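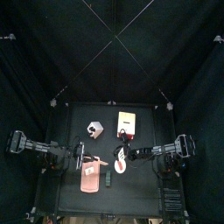
Plain wooden stick, black cloth behind it.

How to Sort Out a Kitchen Drawer That No Longer Closes

Every kitchen has one drawer that opens four inches and then stops. Mine was jammed by a potato masher for most of a year, during which I ate a lot of rice. If yours has reached that stage, set aside a Sunday afternoon and clear the table.

Step 1. Get it open. Slide a ruler in flat and press down on whatever is standing up. Pull gently. If the front panel starts to come away, stop pulling -- you now have two projects.

Step 2. Tip everything out. All of it, including the soy sauce packets. My drawer held 164 things, and 21 of them were chopsticks. An odd number, you'll notice.

Step 3. Make three piles: used this month, used this year, and what is this. Be firm with the third pile. A melon baller you "might need" has had since the move to Punham to prove itself.

Step 4. Deal with skewers and other thin sticks. They slip under every divider ever made. Stand them in a tall jar, points down, and throw out any that have split.

Step 5. Move the big blades out. A cleaver loose in a drawer gets dull, and so, sooner or later, does your enthusiasm for reaching in. Use a block or a wall strip. Set a block back from the counter edge, with enough room above it to lift the longest knife clear.
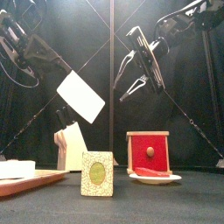
Cleaver and knife block.

Step 6. Wash the drawer. Crumbs first, then warm soapy water, then 30 minutes with the drawer out to dry. Don't line it while it's damp unless you'd like to grow something.

Step 7. Measure the inside before you buy dividers. I measured the outside, and the Hurkik tray I brought home now lives under the bathroom sink holding toothpaste.

Step 8. Put back the first pile, then as much of the second as lies flat. The masher goes on a hook.

Check it again in June. Mine had four soy sauce packets in it by then.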